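Comparing grippers one garment at a time

October 16, 2026

Kolbrún Ravn has spent most of this year deciding what should go on the ends of her robot arms. She runs testing at Makance, a small firm that builds cloth-handling systems for laundries and clothing returns.

Her team has narrowed the choice to two sets of fingers. One is a soft-tipped design from a supplier called Kevinon. The other is a hard, tapered jaw drawn up in house by Vaughn Achterberg.

"Everybody expected the soft tips to win," Ravn said. "They hold a flat towel very well. Then you give them a seam, or a cuff that has rolled up on itself, and they slide."

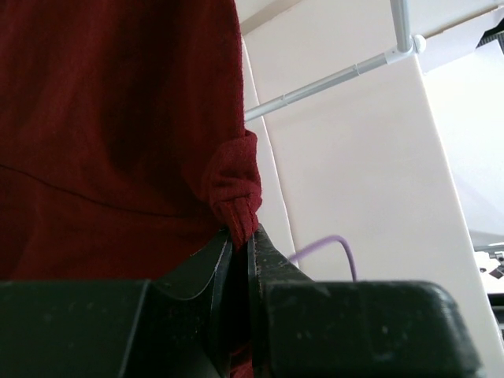

Thick spots are where most grasps are lost, she said, and the wrist camera is how the team finds out why. From the side, a good grasp and a poor one can look the same. Up close, an operator can see how much cloth is between the tips and whether the fingers have closed on one layer or several.

"I used to think we could get by with the overhead view," she said. "I was wrong about that, and it cost us most of January."

Achterberg's jaw has its own problems. It marks fine knits if the closing force is set too high, and on thin cotton it sometimes picks up the layer underneath. He has changed the tip angle six times.

"I'd like to stop at six," Achterberg said. "But the last set still drops more shirts than I want when both arms lift together."

Lifting with two arms is the harder part of the test. Each finger design goes through 20 lifts per garment, and a lift counts only if both arms still have hold at the end. The log stood at 793 lifts when we spoke.

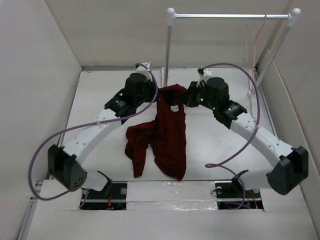
"If one arm gets there a little early, it pulls the cloth away from the other," Ravn said. "People blame the gripper for that. A lot of the time it's the controller."

Boonmee Nuchit, who writes the control code, agrees up to a point. He has slowed the last part of the lift and now has each arm wait for the other before the cloth goes tight. Drops went down with both designs, he said, but more with the hard jaw.

Ravn would not name a winner. She wants another round on heavier items — sweatshirts and bath mats — before she orders parts. A customer, Tularach, has asked for a decision by January.

"They'll get one," she said. "I just want the bath mats done first."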